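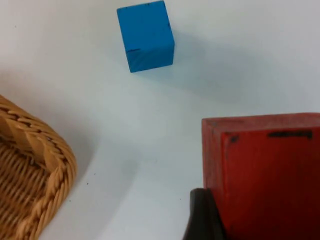
Firitis Newsletter | Issue 386 | Page 2

**Blocks to go back in basket, library rules**

The Lesuslow toy library has introduced its first new rule in years, and it concerns a basket.

Starting in February, families who borrow a set of painted wooden blocks will be asked to return it in the wicker basket it went out in. Until now the blocks have come home in shopping bags, coat pockets and, in one case still discussed at the front desk, a casserole dish with the lid on.

"We got the blocks back, so I can't complain," said Lâm Mai, who runs the library. "We also got some of the casserole."

The sets are old enough to have opinions. The blue cube has its share of scuffs, a dark mark down one edge and patches where the paint has worn thin. Mai has been asked more than once whether the library plans to repaint. It does not. She tried it with a green one two winters ago, and children left it on the shelf for months, apparently suspecting a fake.

The red blocks hold up better under borrowing but cause more arguments. Two families have asked to reserve red blocks on their own, without the rest of the set. Both requests were turned down, and both families have since taken up jigsaw puzzles.

Baskets are another matter. The braided rims make handy handles, and a basket that leaves the building full of blocks can be put to work holding bread, yarn or a cat. Two went out last summer and have yet to be seen again, although Mai says she has a fair idea which porch one of them is on. She would like it back and will not be asking about the geraniums.

Châu Hardware has offered to supply luggage tags for the handles, and the Telik Street bakery will accept returns at its counter when the library is closed. The bakery asks that people say clearly which baskets are blocks and which are rolls.

There is no fine for breaking the rule. Offenders will be handed an empty basket and pointed toward the sorting table, where they may stay until closing at 5 p.m.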